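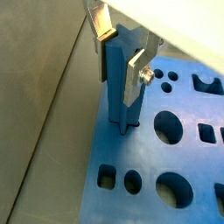
Reviews > Teaching Equipment > Automation

News Reviews Lending Library Events Contact

Starier Peg and Board Kit: Equipment Review from the Lirko Open Day

Shared 32 times

The Equipment Review Service attended the October open day held by Lirko at its premises in Liltbridge. The purpose of the visit was to assess the Starier kit, a teaching set for robot insertion work, before deciding whether to add it to the lending library. The assessment covers the kit itself, the way it was demonstrated, and the printed material supplied to visitors. It does not cover the robot arm, which is sold separately and which most member colleges will already have in some form.

The demonstration began at 10 a.m. and lasted 70 minutes. Visitors were free to stand close to the enclosure and to ask questions while the arm was moving. Staff answered them directly and did not read from a script, and the session was better for it.

What the kit contains

The Starier kit consists of a thick board with openings of many shapes, a set of matching pegs, and a pair of replacement finger plates for a two-finger gripper. The storage case has a molded tray for the pegs. A printed guide is included.

The board and the star peg used at the open day were both bright blue. The openings include circles, ovals, squares, a hexagon and a star, along with smaller holes in groups. Buyers who work with cameras should note the single color. A blue star against a blue board gives a vision system very little help, and students will have to rely on shape and shadow to find the edge of the hole. Lirko staff described this as a deliberate choice. Our view is that it suits second-year work well but may discourage beginners. A board in a contrasting color is offered as an extra, and we would advise colleges with first-year groups to order it at the same time.

The board is heavy enough to stay where it is put under a light touch. It is not supplied with clamps. For repeated trials we would want it fixed to the bench or the enclosure floor, and the underside has threaded points for that purpose.

The star peg

Staff chose the star peg for the main part of the session. It is the hardest of the set. A round peg may be turned to any angle and will still go in, while the star has to be lined up with its five points over the five points of the hole. A small error in rotation is enough to leave the peg resting on the rim.

The arm was run in two ways. In the first, a member of staff guided it by hand controller. In the second, the arm repeated a recorded approach with the board moved slightly between attempts. The first method was slower than several visitors had expected, and the operator made frequent small corrections just above the surface. The second was quicker on the way down and less reliable at the end. Lirko was open about this and did not cut short the attempts that went badly.

We noted with approval that the peg is tall. There is plenty of length for the gripper to hold near the top while the lower end enters the board, so the fingers need not come down into contact with the surface. Shorter pegs in competing sets have caused trouble in our own workshops for this reason.

Finger plates

The metal finger plates are the best-made part of the kit. They are stiff, cleanly finished, and attached with ordinary hex-socket hardware, so a college technician can remove them with a common key. Small pads at the contact points help the plates hold a ridged peg without slipping down its faces.

There is one drawback. The plates do not sit evenly on a star. With one finger against a point and the other lying along the side, part of the peg is hidden from certain angles, and so is a portion of the board next to it. Programs that depend on a clear view of the hole during the last stage of the descent will need to take this into account. A second viewpoint from outside the enclosure would solve most of the problem.

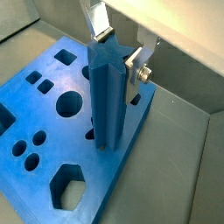 The enclosure

Lirko showed the kit inside a plain gray enclosure made by Sorrentino. It is not part of the kit, and visitors were told so at the start. The walls keep the background simple and keep dropped pegs within reach of the arm. The matte gray surfaces also cut down glare, although the light still picked out marks on the floor panel. Colleges without an enclosure could get much the same result with painted board and an evening's work.

Printed guide

The guide runs to 32 pages. The sections on setting up the board and checking finger alignment are clear and can be handed to students as they stand. The section on recording and replaying movements assumes one particular controller and will be of limited use elsewhere. There is no index. The drawings of the hole outlines are given at full size, and instructors who wish to make their own pegs will find them valuable.

Price and support

The kit was quoted at $611 at the open day, with the contrasting board and spare pads charged separately. The warranty is 2 years on the finger plates and excludes the pads, which are treated as consumable. Replacement pegs may be ordered singly. We regard the price as fair for the metal parts and somewhat high for the board.

Points raised by visitors

Several instructors asked whether the pegs could be used by hand in an introductory class. They can, and the size is comfortable for adults.

One college asked about wear around the openings after long use. Staff stated that the rims will round off in time, and that the star opening goes first. They could not give a number of cycles. We have asked for this in writing and will add the reply to this page.

A question about left-handed hand controllers was passed to the sales office.

Assessment

The Starier kit is recommended for the lending library, with the contrasting board included in the order. It is suited to colleges that already teach basic pick-and-place work and need a harder task for the following term. Colleges new to the subject should borrow it before buying.

Loan requests for the spring term may be sent through the Lending Library page. The loan period is one month, and the borrower pays return carriage.

2 comments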